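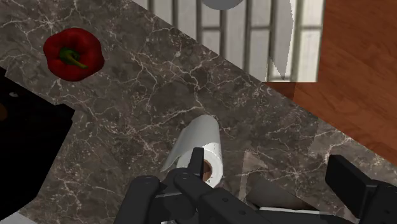
Home Services Prices FAQ Contact

Marble counters -- questions we get all the time

Do I really have to seal it?
Yes. Every year if you cook a lot, every two if you don't. Put a few drops of water on it, wait ten minutes. Dark spot left behind? Time to seal.

Can I do it myself?
Sure. Wipe on, wait, wipe off. Don't let it dry on the surface or you get a haze and then you're calling us anyway.

I left half a lemon on it overnight. Dull patch now.
That's an etch, not a stain. Acid eats the polish. Sealer won't stop it and cleaner wont fix it. Small ones Margarida can usually buff out on site. Big ones need a full repolish.

Oil stain?
Baking soda and water, thick like peanut butter. Cover with plastic wrap, tape the edges, leave it a day. Repeat if needed. Old oil can take four or five rounds.

What do I clean with day to day?
Warm water, drop of dish soap, soft cloth. No vinegar. No bathroom spray. No scrubby side of the sponge.

Is dark marble harder to live with than white?
Depends what bugs you. Crumbs and stains hide better on brown. Etches and water rings show more, specially on a polished finish. Ask for honed if you hate seeing every ring.
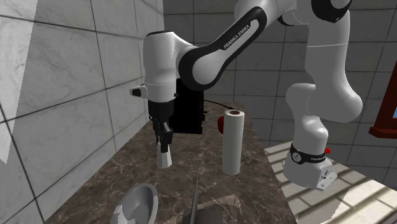

Dark brown marble countertop.

Hot pans?
Use a trivet. The stone may be ok, the sealer and the seams might not be.

What does it cost?
Sealing is $200 for a normal kitchen. Full repolish is $594, islands extra. Travel is free inside 54 miles. We take $100 to hold the date and it comes off the bill.

How long til I can use the kitchen?
Next morning for sealing. Repolish, give it two days before anything heavy goes back on.

Do you do granite and quartz?
Granite yes. Quartz no -- it's a different material and doesn't need sealing.

Who do I talk to about a booking?
Rekha Hegde does the schedule. Send a photo of the damage and the zip code with your first mesage, saves a call. September is filling up so don't wait.

Nemolum Stone Care. Prices last updated September 7, 2023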